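Gilchrist Opens Breakfast Counter at Vallavel Store

VALLAVEL – Kitchen goods retailer Gilchrist will open a self-serve breakfast counter in its Vallavel store on Monday. Shoppers can try small appliances there before they buy, using bread from Wullska, a bakery two doors down.

The counter takes up 340 square feet near the main entrance and replaces the old gift wrap desk. It opens at 8 a.m., and the toast is free. Each visitor may have up to two slices.
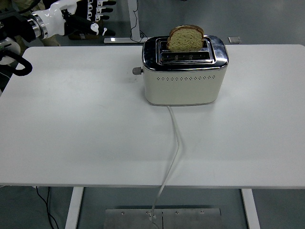 A two-slice toaster in cream and chrome, with bread in the rear slot.

Gilchrist asked 780 of its customers last winter what they wanted from the store. The most common request was a chance to use a toaster or kettle before paying for it. Many said they had taken one home and returned it over slot size or a stiff lever.

Design firm Skinavov planned the counter. Tables were kept plain and low enough to use from a chair. Butter and jam will be on hand – nut spreads will not.

Store staff will clean the appliances through the day. Groups should call the store ahead of time.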